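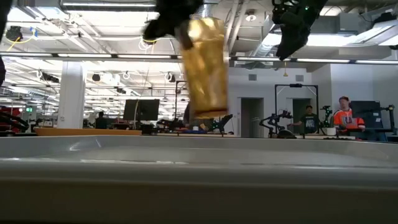

Amber cup and grey tray.

Search this site Enter keywords Go

Setting the tray: Embla Myklebust on cups, rims and handle colour

June 15, 2020
By Barry Kershaw

Embla Myklebust specifies tableware for Dakholm, which supplies meal trays to residential care kitchens. Her current order is for 2,948 place settings, and most of our conversation concerned the grey tray underneath them.

"The rim does the work," she said. "A flat tray lets a plate travel when the trolley turns. A raised rim with rounded corners stops it, and you can wipe the corner out in one pass."

Grey was selected over white after a trial in October. Residents with low vision had trouble finding a pale plate on a pale tray. An orange plate on grey was located sooner, and the cutlery handles were then moved into the same colour family.

The cup stayed amber. Myklebust wanted it translucent so that staff could judge the fill level from the side. "Clear would do that too, but clear disappears on a bench," she said. "Amber has an edge you can see."

On position she is less flexible. The plate sits to the right, the cup behind it near the far corner, and the fork to the left with its tines pointing away from the diner. The second utensil goes outside the fork.

"People ask for the cup in front. It gets knocked by a sleeve. Put it behind the plate."
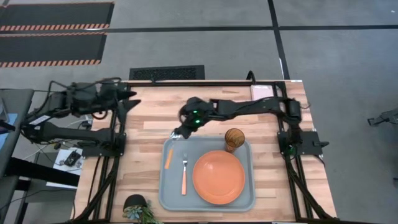 Storage and wear

Trays are stacked in lots of 52. Myklebust's colleague Marek Hájek handles returns and withdraws any tray with a chipped rim. Cups are replaced after up to 3 years, once the surface has dulled enough to hide the fill line.

"Handles fade first," Hájek said. "We match the replacements to the old ones, so a drawer can hold 2 shades of orange."

Contact us | Copyright Dakholm | Back to top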